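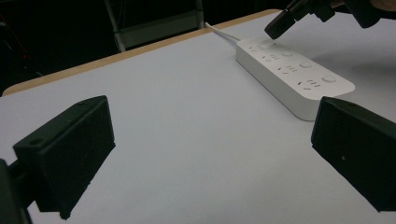 Hodton library will open again with shorter hours and fewer seats

12 Aug 2020

By Babak Hassanpour

The public library in Hodton will open its doors again next week, after being closed since the spring. Visitors will find a different timetable, fewer places to sit and a new way of giving back books. The town council confirmed the plan yesterday evening and published the rules on its website this morning.

In the first weeks the library will be open from 11 in the morning until late afternoon. The evening hours, which many students used before their exams, are not coming back for now. The council says it will look at this question again in October, when the schools have been running for some time and it is clearer how many people want to come.

Only 20 readers may be inside the building at the same moment. Everybody else must wait outside, on the side of Brestari Street, where lines have been painted on the pavement. A visit to the lending rooms should not be longer than half an hour. Those who want to work at a table in the reading room must book by telephone one day before, and a booking is good for 90 minutes. After each reader leaves, the table is cleaned and stays free for a short time before the next person may use it.

Face coverings are required for everyone older than 11. The staff will not lend them, so visitors should bring their own.

Books which are returned must be put in the boxes by the entrance and not on the desk. They will stay in a back room for three days and only then go on the shelves again. For this reason a returned book can still appear under the reader's name for several days. The library asks people not to telephone about this. No fines will be taken for books that were borrowed before the closure, if they come back before the end of October.

The children's corner remains closed. Its toys and cushions have been put away, but picture books can be ordered and collected at the door in a paper bag. The story hour, which used to fill the small hall, is moved to the garden behind the building when the weather is dry. Families must give their names beforehand, and the first one is already full.

Newspapers are a more difficult matter. Before the closure, a group of older residents came every morning to read them, and for several of them it was the main meeting of the day. The papers will not be laid out for the moment. The council has promised to find a solution but did not say which one or when.

The bus stop in front of the library is also changed. Because of the works on the water pipes, line 2 stops at Daneshvar Square until the end of the month. From there it is a walk of some five minutes, slightly uphill. People who have difficulty walking can ask for books to be brought home. This service began during the closure and will continue without charge for residents of Hodton and the village of Flodau.

The small branch in Flodau stays closed. Its single room has one window and one door, and the council considers that it cannot be aired well enough. Readers there have complained that they were not asked for their opinion, and a letter with their signatures was handed in at the town hall last week. An answer is expected at the next council meeting, which the public can follow by telephone.

Library cards that ended during the closure are valid until the end of the year and do not have to be renewed at the desk. New readers can register by post. The form is on the council website, and paper copies are kept at the town hall reception and at the pharmacy on Brestari Street.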